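3.2 Manual handling before and after the trial

The kitting line at Bandel packs small electrical and household parts into customer orders. Before August, each packer picked, placed and checked every item by hand, and the shift target was 3,000 picks per station. Our group observed 16 packers at the Narkcombe site and logged their tasks by type.

During the trial, placing was moved to a robot arm with a five-axis program written by Ilie. The packer stays at the desk, lays out mixed parts, and steps in when a grip fails. In the setup we studied, the hand holds an orange cylinder upright on a gray block, with a person standing on the other side of the desk.

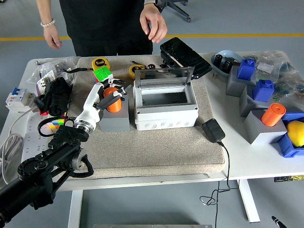

Fatos Atanasov told us that the picking itself was never the tiring part, and that waiting with one hand ready for the arm to miss wore him out more than a full shift of placing did. Three other packers gave similar answers in the interviews.

The log supports this in part. Of 2,692 robot placements recorded, some 100 needed a human correction. Reaching and bending went down, while standing time without a task went up. Job titles and pay grades were not changed, although packers now also fill in the fault sheet.

3.3 Limits

Only one shift was logged, and the Siltska site was left out. Break times were not recorded separately from idle time.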